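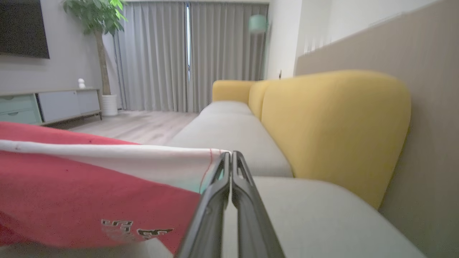
Minutes by the recording parent, Truldale Elementary Parent Group
March meeting, 6:30 p.m., school library

I got us started a few minutes behind because the Carnegie Room was double-booked and we all had to move. Last month's minutes passed with one fix (the book fair made $1,046, and I'd typed it wrong, sorry!).

Reading awards
The principal told us 334 kids turned in reading logs, and I may have cheered out loud. Certificates go out at the spring assembly. We voted yes on $80 for ribbons from Ilska, eight in favor and one against.

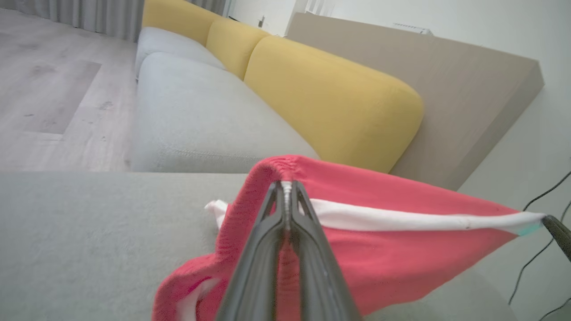
Fifth grade trip
Toltov Nature Center is holding our spot until the end of the month. Permission slips are still trickling in, so please check those backpacks! I'm calling the bus company again and will email everybody what I hear.

We wrapped up at 7:50 p.m.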